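Lamitz (river port)

Lamitz is a small river port and former industrial town on the left bank of the Ragab. It has 2,180 inhabitants and is the second largest settlement of the Weltum district. The town is known mainly for its lock works and for the school of precision mechanics which grew out of them.

Name

The origin of the name is not certain. The older explanation connects it with a word for a shallow place in the river, where carts could pass in the dry season. A later one, preferred by the local historian Catarina Patrício, takes it from a family who held the ferry rights. Both forms, Lamitz and Lamnitz, appear in the parish books, sometimes on the same page.

Geography

The town lies where the Ragab leaves the hills and becomes slow. The old center is built on a gravel terrace, and the lower quarter, called the Wet Side, stands on ground that was filled in stages. Floods come mostly in March, when the snow in the upper valley melts. The highest street is Mill Lane, and from its end the whole bend of the river can be seen.

History

The first settlement was a ferry station with an inn and a salt store. Salt went up the river and timber came down, and the town lived from the fees of both. The ferry was replaced by a wooden bridge, which was lost in a flood and rebuilt in stone on the same footings.

Industry arrived with the Idetti company, a maker of door locks and later of padlocks, hinges and safe fittings. Idetti chose Lamitz for the fall of water at the old mill. In its best years the factory employed 1,600 people, many of whom walked in from villages on the other bank. The company built housing on Mill Lane, a bath house and a reading room. The reading room still exists and is used by the town library.

After the closing of the factory the population became much smaller. The north hall was taken down. The south hall, with its saw-tooth roof, was kept under protection and was given to the school.

Education

The School of Precision Mechanics began as evening lessons for Idetti apprentices, held on Wednesday after the shift. Today it offers a course of three years. The first year is given to filing, measuring and drawing by hand, and pupils must make a working lock before they may pass to the second. The later years cover machine tools, assembly and the maintenance of equipment. The school takes 30 new pupils each year, and a part of them live in the former company houses.

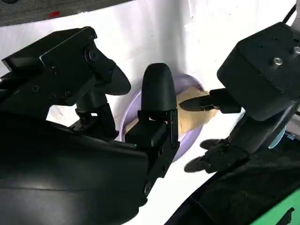

Black gripper finger with a rounded tip, on a bracket of stacked plates.

The library of the school keeps the pattern books of the Idetti company. They contain drawings of keys, lock plates and handles, with notes in pencil by the foremen. The books can be seen by appointment.

Economy

Besides the school, the main employers are a paper mill, a cannery and the district hospital. Small workshops in the Wet Side repair clocks, scales and sewing machines. River freight has almost stopped, but the quay is used in summer by passenger boats from Weltum.

Culture

The Key Fair takes place in June on the square before the stone bridge. It started as a market where the locksmiths sold pieces with small faults, and such pieces are still offered at a low price. In the opening procession 13 large keys are carried, one for every gate and storehouse of the old town. The local dish is a flat pie of river fish and onion, eaten cold.

Transport

A branch railway connects Lamitz with Weltum. The station is on the right bank, and passengers reach the town on foot over the stone bridge or by the local bus.

See also

Ragab (river)
Idetti company
Weltum district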